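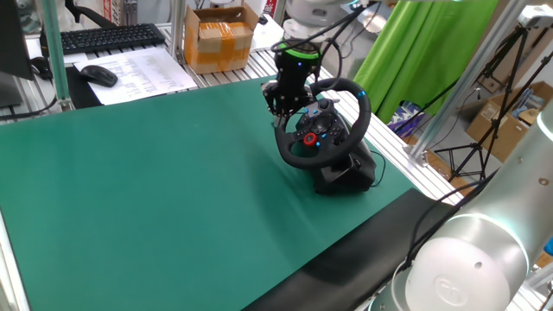 Plurkotari is a small collection of lap times from the sim racing evenings of our club in Hernthorpe. It has 1,861 laps, driven by 62 people on four circuits. All laps were driven with a wheel; laps from a keyboard or a gamepad are not included. When the notes column says "dial", it means a rotary control on the hub, like the red one on the black wheel on the green mat. Different wheels have it in different places, so the notes do not give its position.

Version of 6 May 2019

What is in the files

laps.csv has one row for every finished lap. The columns are driver, circuit, evening, lap, time, valid and notes.
circuits.csv has the names of the circuits and their length in metres.
evenings.csv has the order of the evenings and the weather setting of the game.

The column driver is a code and not a name. The same code is always the same person, also when this person was away for many evenings and came back later. The key between codes and names is not published, so please do not ask me for it.

Times are written in seconds with a full stop before the decimals. In the first version I used a comma, and this broke the import for several people. I am sorry for the trouble.

How the laps were recorded
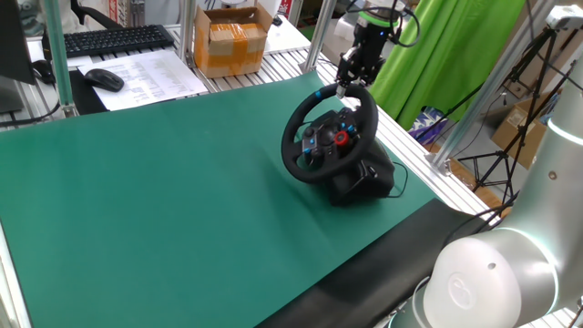

On every evening the game wrote its own log, and I copied this log to my computer before I went home. A lap is valid when the game accepted it. The notes were typed by hand, so their spelling is not always the same. You will find "rim", "wheel rim" and "outer ring", and all of them mean the thick round part that you hold, as opposed to the middle with all the small buttons. I left the words as they were typed. If you want to search the notes, please make your own list of synonyms first.

Known problems

The log of one evening in October was damaged. I could save the times but not the weather setting, and that field is empty.

The circuit Brurthorpe was changed by its maker during the season. The last corner became wider and the laps became faster. Please compare only laps with the same value after the name, old or new.

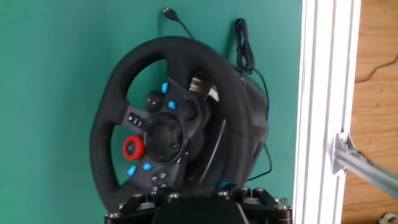

The circuit Joubert has the opposite problem. It did not change, but for 20 laps the wrong layout was loaded and the times are too short to be real. These laps are marked as not valid and I kept them in the file.

Use

You may use the data for teaching, for practice with statistics, or for your own club. Please do not try to find out who the drivers are. If you correct an error, send me the corrected row together with the old one, so I can compare them.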